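Lilto Extends Serving Tray Line With Wide Wood-Grain Model

PLEMIVOV, March 25, 2022. Lilto, a supplier of tableware and serving goods to cafeterias, hotels and home goods stores, has added a wide serving tray to its Duman line. The tray has rounded corners, a raised rim and a light brown wood-grain finish. Orders from trade customers are open now, with first deliveries scheduled for July.

The new size sits above the two existing Duman trays and is meant for breakfast service, shared plates and table clearing. It keeps the flat floor of the smaller models, so that cups and bowls stand level up to the base of the rim. The rim rises a little above the floor and is finished in a slightly darker brown.

Lilto revised the grain pattern for the wide format. On the smaller trays the pattern is made up of straight lines only. At the larger size, buyers who reviewed early samples found that straight lines looked repetitive, and the company replaced them with long, flowing lines in tan and brown and a group of oval, knot-like figures. The pattern is printed.
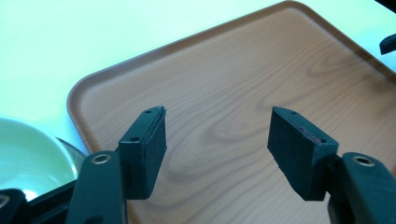 The wide Duman tray in light brown wood grain, with its raised rim and rounded corner, on a white tabletop.

Corner shape was the second point of revision. The radius is larger than on the earlier trays, which makes the inside corners easier to reach with a cloth. The outside profile was changed to match, and the wide model therefore does not nest with trays from the previous series. Customers who use both are advised to stack them separately.

Each tray has a rated load of 28 pounds, evenly distributed. The rating applies to carrying with both hands and does not cover use on cart rails or wall brackets. Cleaning instructions call for warm water, a mild detergent and a soft cloth. Scouring pads and abrasive powders should not be used on the printed surface. Full care instructions are packed in each carton.

The first production run is 2000 trays. Of these, 900 are reserved for existing Duman accounts, and the balance will be allocated in order of receipt. Accounts with open orders for the smaller sizes may add the wide tray to the same shipment without a new order form, provided the change is made before the order is released for packing. Carton labels will carry a separate item code for the wide model.

Trade customers in the eastern sales area will be supplied through Flanunus, which has distributed the Duman line since its introduction. All other orders are handled directly by the Lilto sales office in Plemivov. Finish samples can be requested from either company, with a limit of 2 per account.

About Lilto
Lilto supplies trays, serving boards and table accessories for commercial and household use. The company is based in Plemivov.

Press contact
Lilto Press Office, Plemivov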